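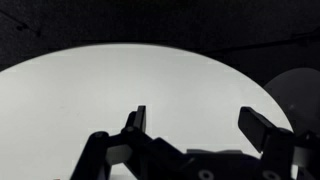

Oisín Ó Riain
Town reporter

Customers at Mok, the café on the corner of Clistance Street in Lornamport, will have 70 minutes to finish whatever they are drinking from the first week of December, after the owners confirmed that a time limit tried out at lunchtimes in the autumn is to apply all day.

The limit starts when an order is paid for and can be reset by buying something else. A glass of tap water will not reset it. Neither will a biscuit if the biscuit came free with the coffee, a point covered in its own paragraph of the notice now taped inside the door.

A petition against the change had 1,093 signatures when it was handed over the counter at half past ten in the morning, in a cardboard folder, by a deputation who then bought a pot of tea between them and sat down with it. Mok seats 2 dozen people if they are friendly. The owners have said they are grateful for the interest and would like to meet more of the signatories, many of whom they do not recognise.

"I have lived in this town for thirty years and never been asked to leave anywhere," said one of the organisers, a retired surveyor who asked for his name to be kept out of it as he would like to go on being served. "Well, once. But that was a wedding."

The café has been open long enough to be treated as public property. It does a decent soup, its scones are large, and it is the only place on the street where the radiators can be relied on before noon. These advantages have drawn a steady crowd of people who work from home and would prefer not to be there while they do it. By ten most mornings the sockets along the back wall are all in use and the conversation is largely with people in other towns.

According to the notice, the trouble comes at lunch. Parties arriving for a meal find the tables held by a single laptop and a cup with a dry brown ring in it, and go down the hill to the garden centre. The owners say they lost a birthday booking this way in September, and a whole walking group, in boots, who stood by the cake cabinet for a while and then went off to eat crisps in the bus shelter.

The lunchtime trial was run on trust. Staff wrote the time of each order on the back of the receipt and went round with a polite word when it was up. The polite word did not go as well as had been hoped. Some customers said they had only just sat down. Some had moved tables, which they understood to start things afresh. One produced an earlier receipt from a different day and argued from that for so long that he needed another coffee, at which point, under the rules, he was entitled to stay.

The new arrangement hands the job to a booking and timing service called Skita, already used by a barber's and the two indoor badminton courts at the leisure centre. Each order is given a number, the number goes up on a screen by the till, and when the 70 minutes have passed it changes from green to amber. It does not go red. The café asked for red to be taken out after a member of staff said it made her feel like a traffic warden.

Badminton players have been generous with advice. The system is fair, several told this reporter, but it has no notion of a person who is nearly finished, and on the courts it once turned the lights off in the middle of a rally. Mok says it has no plans to connect the lights.

The town council has taken the view that the matter is none of its business, and took most of an evening to arrive at it. The item came up under "any other business" after a long discussion of the grit bins. One member asked whether the council could write to the café expressing regret. Another asked what it would be regretting. A third pointed out that the council's own meeting room is let by the hour, that the hour is strictly observed, and that they had six minutes left. It was agreed to note the petition.

Opinion on the street is more divided than the petition suggests. The woman who runs the wool shop next door said she was all for it, having tried to get a table on each of the last four market days and eaten her sandwich standing up among the double knitting. The bookmaker opposite had no view but said he would be interested to see how it went. A pair of sixth-formers said they could not see what the fuss was about, as nobody could need longer than that to drink a hot chocolate, and were unable to say how long they had been sitting there themselves.

Users of the 102 bus have a more practical complaint. The service calls at Clistance Street on its way to the hospital, and in the winter timetable the gap after the mid-morning bus is an hour and a half. Anyone who misses it and goes in for a coffee will now, by a strict reading, be turned out into the cold twenty minutes before the next one. The bus company was asked whether the timetable could be altered to suit the café. It said that it could not. The café was asked whether the limit could be altered to suit the bus. It said it would think about it, and has since added a line in biro at the bottom of the notice reading "bus people please just say".

This has opened a fresh front. A number of regulars have begun to take an interest in public transport, and staff report being told at the counter, by customers whose cars are visible through the window, that they are waiting for the 102. Tickets may have to be shown. The owners are keen that it should not come to that.

There are also exemptions for anyone feeding a baby, for the knitting circle, which books ahead and tips, and for funerals. A request from a local novelist to be considered under a separate heading was turned down. He has been at work on the same book at the same seat since before the café changed hands, and it is said that he came with the fixtures. He told me he bore no grudge and expected to write faster.

The library, two streets away, has let it be known that it also has chairs. It has no time limit, no charge and a good supply of sockets, and its upstairs reading room was described to me by a member of staff as "very peaceful, if you want the truth, a bit too peaceful". It does not allow hot drinks. Asked whether they might move there for the winter, three of the petition's supporters said they would certainly look into it, and one asked where it was.

Other places have been down this road. A tea room in the harbour at the other end of Lornamport brought in an hour's limit two summers ago and dropped it within a fortnight, when it was found that customers who had been told how long they had would stay for all of it. Before that most had been gone in half the time. The owner of the tea room, who would rather not be drawn into anybody else's argument, said only that people who had never looked at a clock in their lives had started setting alarms.

Mok says it is aware of the harbour case and thinks its own customers are different. The limit will be looked at again when the evenings get lighter. Until then, anyone wanting to stay on is reminded that a round of toast counts as an order, that half a round of toast does not, and that jam is charged separately but has no bearing on the clock either way.

The petition remains open. Copies can be signed at the wool shop, whose owner agreed to take them before she had read the top, and on the counter at Mok itself, next to the till, where there is a pen on a string.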